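2024年12月　実験ノート(Lovdale 双腕、ドーナツ課題)

前回の続き。方策は Molura のまま、視覚エンコーダの学習率だけ下げて回し直した。チェックポイントは2本残してあるので、比べたい人は共有フォルダの Molura の下を見てください。学習データは1643エピソード。5月に録ったぶんもラベルを付け直して全部混ぜた。

今日いちばん嬉しかったのは、把持点の予測がやっと「外側をつまむ」に寄ってくれたこと!前の版はどうしても穴のくぼみに指先を持っていきたがって、上のアイシングをこすっては止まる、を繰り返していた。推論時に候補を4つ出させて、直前の動作列との連続性で選ぶようにしたら、迷って揺れる動きが目に見えて減った。選び方の重みはまだ手で決めた値で、根拠はない。でも動きが素直になったのは見ていて気持ちがいい。

やり方のメモ。左右の腕は別々の出力ヘッドだけど、潜在表現は共有している。候補のスコアは、(1) 前チャンク末尾とのずれ、(2) 左右の手先間距離の下限を割らないか、この2項だけ。画像側の信頼度も入れたかったが、入れると色の濃いものばかり選ぶ癖が出たので外した。ここは Kozma の解析ツールで注意マップを出してからもう一度考える。

対象物の見え方の差もかなり効いていそう。ピンクのアイシングの方は表面がざらざらした粒状で、縁もでこぼこ。大きい方は濃い茶色の上に淡いピンクの帯が渡っていて、色の境目がやたらに多い。旧版の把持点はこの境目に吸い寄せられていた疑いがある。形ではなく模様を見ていた、ということになる。
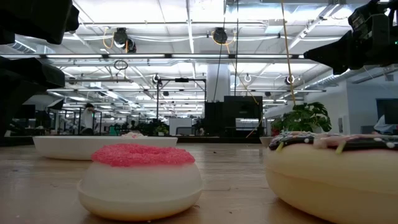

候補が4つで足りるのか、と Varkis の共有チャンネルにすぐ書き込みがあった。「うちで似たことを試したときは、候補数を増やすより、チャンクの長さを変えた方がずっと効きました。連続性で選ぶと、最初に間違った候補を引いたとき、そのまま間違いに忠実になりませんか? 途中で捨てて引き直す条件も見てみたいです。」

うーん、これはその通りだと思う。連続性スコアは一度決めた方針を守る方向にしか働かない。実際、ログを見返すと、左腕が皿の方へ行きかけて、対象がもう一方だと分かる場面でもしばらく戻ってこない区間がある。揺れが減ったぶん、間違いの粘りが強くなった。いい指摘をもらった。返事には該当区間のログを付けておいた。

引き直しの条件として思いついたもの:

・候補どうしのばらつきが急に大きくなったら、履歴の項をゼロにする
・手先が対象に近づいていないステップが続いたら、チャンクを途中で打ち切る
・どちらの腕を使うかの判定が変わったら、無条件で引き直し

最初のやつが実装は一番軽い。ばらつきは手先位置の分散で見ればよくて、追加の学習もいらない。先にこれを入れて、閾値はログの再生で当たりをつけてから実機に載せる。2番目は「近づいていない」の定義で揉めそうなので後回し。迂回動作まで打ち切られると困る。

チャンクの長さの方も、半分にしたものを並べて試したい。ただし短くすると推論の間隔が詰まるので、候補4つを毎回出す余裕があるかは先に測ること。バッチでまとめて出しているから大丈夫な気はするけれど、気がするだけ。

細かいこと。
候補選択のコードは Molura 本体に入れず、外側のラッパーに置いた。設定で切れば元の挙動に戻る。
再生ツールは候補の軌道を薄い線で重ねて表示できるようにした。これが見ていて本当に面白い。接近の途中で線がぱっと二手に割れる瞬間があって、方策が左右どちらから行くか迷っているのがそのまま見える。時間のあるときに一度再生してみてください。
乱数の種は設定ファイルに書き出すように直した。前の版は残していなかったので、同じ候補の再現はできない。
評価の開始位置は従来の配置表のまま。条件を増やすのは引き直しが入ってから。

次にやること:分散による履歴リセットの実装、ログ再生での閾値決め、推論時間の計測。注意マップは Kozma の出力形式を合わせるところから。模様に引っぱられているという読みが当たっているなら、アイシングの色を入れ替える画像拡張も試す価値がある。早く結果が見たい。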